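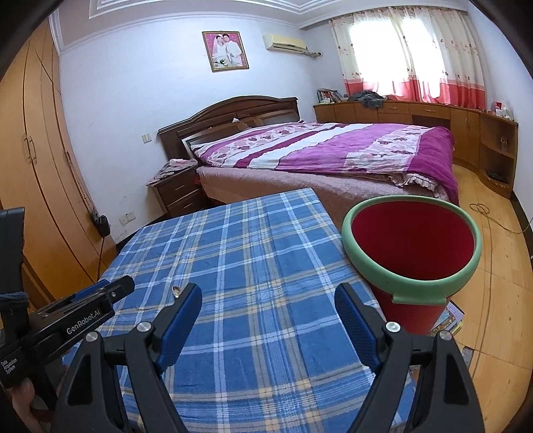

Hand-held gripper, ribbed blue pads, at a low table in a bedroom.

Skirley Two-Finger Hand Gripper
Made by Dulent. Replacement pads and parts in stock.

We get asked nearly every week whether a machine can tidy a bedroom yet, usually by people who have just spent their Saturday morning doing it themselves, and we do sympathise! The short answer is no, not the whole room, and not without somebody standing close by. The longer answer is a good deal more cheerful, and it is the reason we sell the Skirley.

Think about what tidying a room involves. Small bits left on a tablecloth have to be picked up without dragging the cloth along with them. A bucket needs to be moved by its rim or its sides. Then there are heaps of clothes, which have no proper shape at all, and a comforter that is wider than anybody's arms (let alone two fingers). You and I do all this while thinking about lunch. For a machine, each one is a separate skill, and they are coming along at very different speeds.

Where things stand, as we see it

Small hard objects on a flat top: good. In our own try-outs at the Witanus flat, our test arm with Skirley fingers picked up 98 small items out of 200 on a patterned cloth in August, and we have improved on that since by fitting softer pads. Checks and stripes still give the software trouble, plain cloths much less so.

Books and magazines: fair. A book standing up is fine. A thin magazine lying flat on a wooden floor is a nuisance, and you may find the fingers skate over it several times before they get an edge.

Clothes and bedding: early days. Picking up a garment is easy enough, but folding it so that you would want to put it in a drawer is slow, and making a double bed is beyond anything we have tried. We would rather say so here than have you find out after the parcel arrives.

Cables on the floor: please move them first.

What the Skirley is for

It is a pair of fingers you hold and work yourself, so you can go through a chore by hand and see how a two-fingered machine would have to manage it. Schools like it, and so do small workshops wondering whether a job on the bench could be handed over. Sorting fittings into trays is a much kinder task than a bedroom, by the way, and if you have the choice I would start there.

The pads unscrew for washing in warm soapy water. Let them dry properly before they go back on, and don't overtighten the bolts.

In the box

Skirley gripper, assembled
3 pairs of pads (soft, medium, firm)
Hex key
Printed guide with chores to try, easiest first

Weight: 400 g without bracket
Mounting: side bracket sold separately
Also fits: Han wrist plate, with adaptor

Delivery and returns

We post within two working days. If it doesn't suit you, send it back within a month in a clean state and we will refund you, less postage. Pads can't be returned once fitted.

If you aren't sure which pads you need, write to Marlies Ammann at our parts desk and tell her what you are hoping to pick up. A rough list of the objects is plenty, and do mention the surface they sit on, as it matters more than most people expect.

Page last updated December 3, 2019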